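June 18, 2018

Ten days into the new allotment and I am completely in love with it! Went up to Bostwood straight after breakfast and the first courgettes have set, tiny things with the flowers still on. The beans are halfway up their canes – I swear they grow while you fill the can – and the slugs have left me 46 lettuces, which is far more than I had any right to expect. I counted them twice, mostly for the pleasure of it.

Teófilo Pacheco from the next plot came over with a tray of chilli seedlings he had no room for. He grew up with an uncle who farmed maize and he had plenty to say about mine. Plant in a block, never a row, so the pollen can get about. I had put mine in one long line along the fence, of course. We moved ten of them before lunch, with as much soil round the roots as we could keep, and watered them like mad. He calls his own plot Toreo and has painted it on the shed door in red.

Corn for tea, with lime and chilli and a bit of salt, the way he told me. Oh, it was good. Shop corn, but in August it'll be mine!

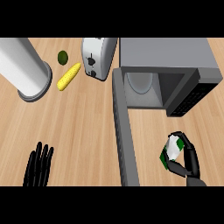
Jobs for tomorrow

Net the strawberries before the blackbirds find them. Sow more radishes, five short rows. Ask Teófilo what he feeds his tomatoes. Take the good trowel back up, and string – I always forget string.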